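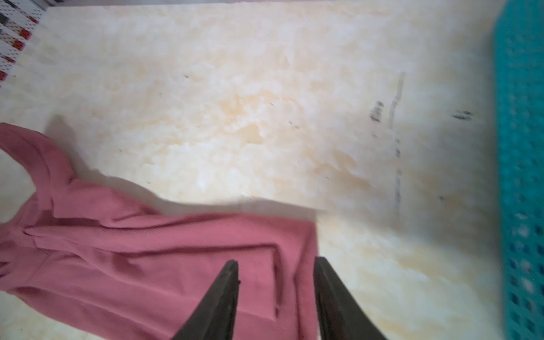

Pink rib knit, crumpled.

Flillex screenprint portfolio

I've been drawing the Flillex alphabet on and off for years, mostly on the bus, and now it's finally a thing you can own! It's a loose-leaf portfolio of 24 screenprints (I left out Q and X, sorry, I never got one I liked) in a folded card wrap with a cotton tie. Each sheet has one letter built out of knotted rope, weeds or bits of old furniture, depending on what I was into that month.

Everything was pulled by hand at Somogyi, the print studio over the bakery in Radmont, in four colors: brick, mustard, a very dark green and a gray I mixed by accident and then had to mix all over again for the second half of the run. The paper is Hovon Smooth, which is heavy and a bit creamy and takes flat color really well. Expect small shifts in registration from one set to the next. The letter G is the wobbliest, and I've grown fond of it.

The edition is 516, signed and numbered on the wrap only, so you can frame the sheets without my handwriting on them. A full set with its wrap weighs 1164 grams, so postage isn't tiny, but I send them flat between two boards and so far I'm happy with how they travel.

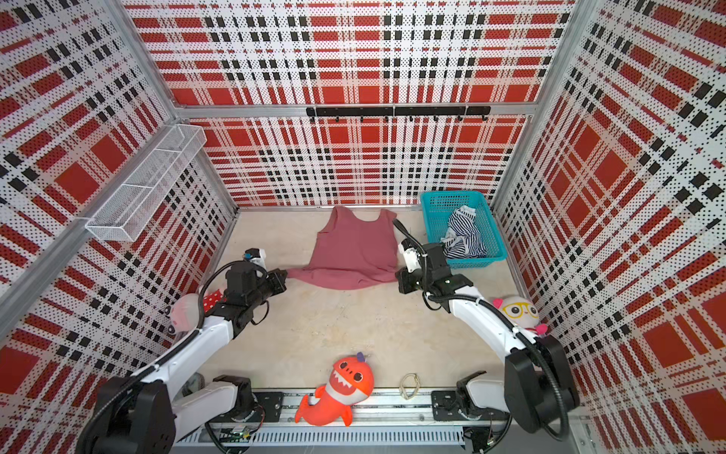
Can I buy just one letter?
Single sheets come from the leftover proofs, so it depends on what's in the drawer. Write to me with the letter you're after and I'll go look. Proofs aren't signed and a few have a thumbprint in the margin.

I packed the first batch in January and I'm now on the second, so orders go out on Fridays. If you'd like to pick one up in Radmont, tell me when you order and I'll leave it at the studio desk with your name on it. Frames aren't included, but any square frame with a deep mat looks great, especially on M and S. 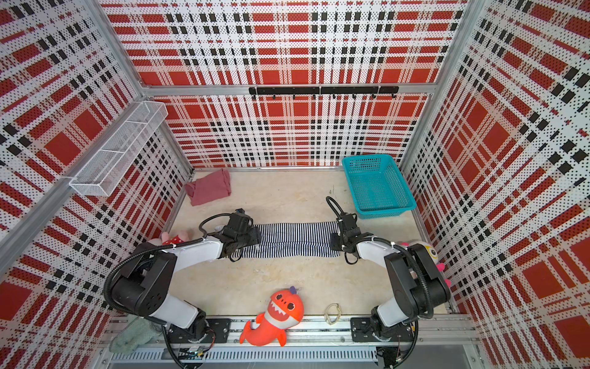 Tartan walls, black hooks and a white wire basket.

Last updated: 28 Mar 2019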